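The Understudy for the Sea

The Havholm Playhouse had 43 seats, 4 of them behind a pillar, and in its final week of rehearsals it also had a sea with no actor in it.

The play was called Oda. It was about a fishing village and it had a speaking part for the water, which Ashton Ellery, who had written it, described in the script as "ancient, female, tired of us." The woman cast in this part had taken a cruise ship contract. Ashton read her email out loud to the company twice, the second time with pauses.

"She's gone to sea," said Nesma El Ouafi from the lighting ladder.

"I'm aware of how it sounds."

"I'm only saying she did the research."

Nesma was the stage manager. She had been the stage manager for nine shows and three artistic directors, and she knew every line of every part in all of them, a fact she kept to herself in the way that other people keep quiet about owning a truck.

They held auditions the next evening. The first woman wanted to know if the sea had a backstory. The second had one prepared, with a divorce in it. The third was very good, and Ashton spent some time telling her so before she mentioned that she had come to read the gas meter.

"We could record it," Joo said. Joo did sound and was playing the elder son. "Record the voice, put it through the big speaker. Then the sea is everywhere."

"The sea is supposed to be everywhere already," said Ashton. "That's in the stage directions."

"Sure. But now it would have a cable."
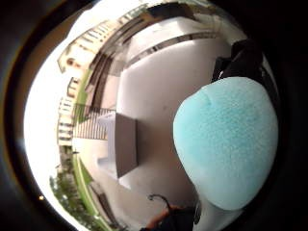 Light blue, close up.

By ten o'clock Ashton had begun cutting. He cut the sea's speech in the first act, then the reply to it, then the scene where the father apologizes, which made no sense without something to apologize to. He read what was left. It was a play about two brothers and a net, and it ran for 13 minutes.

"It's tighter," said Joo.

"The grant says full length."

"What does it say exactly?"

Ashton found the letter. The Usteo Arts Fund had given him 400 dollars toward "a full evening of theater," and there was a discussion about whether an evening could be said to start in the lobby. Joo thought that with a long enough line for drinks it could. Ashton wrote this down, crossed it out, and lay on the stage with the script over his face.

"Read me the storm," he said through the pages. "Somebody. I want to hear if it was ever any good."

Joo looked for his glasses. Nesma was winding cable and had her back to the both of them.

"You took my boat apart and asked me why I was rough," she said. "You gave me your father and asked me for fish."

She went on winding. She did the whole speech, two and a half pages, in the voice she used to tell people the parking lot closed at eleven. When she got to the part about the drowned bell she stopped to pick some tape off the cable with her thumbnail, and then she did the rest.

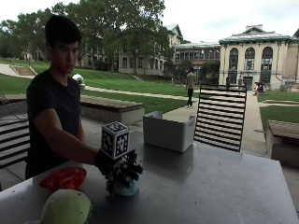 A small cup on a gray metal table.

Ashton sat up. The script slid into his lap.

"It's 'took your boats apart,'" he said. "Plural. 'Your boats.'"

"It was. You changed it in the second draft, and then you lost the second draft."

"Was it better?"

"The second draft? Much."

He looked at Joo, who had found his glasses and was pretending to read the fire notice.

"I'd need someone to call the show," Ashton said.

"I can call it from the rocks," said Nesma. "I'll be on them all night anyway. Who's moving the rocks?"

"I thought you were moving the rocks."

She hung the cable on its hook and went to get the clipboard.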